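Highlighter bleed on thin index paper

Skullness
I index bound council minutes on 44 gsm paper. Every liquid highlighter I own shows through to the back, and the yellow ones also vanish when I photocopy in greyscale. Has anyone found a colour that survives both?

Gornovia
Colour won't fix bleed. That's ink volume and tip width. Store them horizontally and use a chisel tip on its narrow edge. For the copier, anything pastel drops out below the default threshold. Raise density two steps.

wasilewska34
Disagree on storage. I kept 12 pens flat and 12 tip down from August on, same paper, and the show-through was identical. Speed of the stroke matters more. Slow strokes flood the fibre.

Gornovia
Same brand in both groups?

wasilewska34
Same brand, same box.

Remzi Soylu
Gel or wax sticks. No solvent, no bleed. They smear if you shut the book straight away and they're useless under 6 point type, but the back of the page stays clean.

Skullness
Tried gel. It picked up toner and went grey within a chapter.

Ametti
Toner pickup is a fuser problem at the printer, not the stick. On colour, I moved to the pinkish purples. They copy as a light grey tint with the text still legible, where yellow gives you nothing. The one I mean:

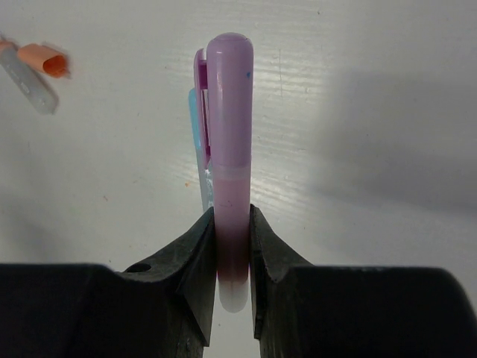

Lavender-pink highlighter, upright.

Gornovia
Light grey over a bad original is worse than nothing. I'd underline in pencil.

Skullness
Pencil is banned by the archive, oddly. Will try the purple on a scrap sheet, fast strokes.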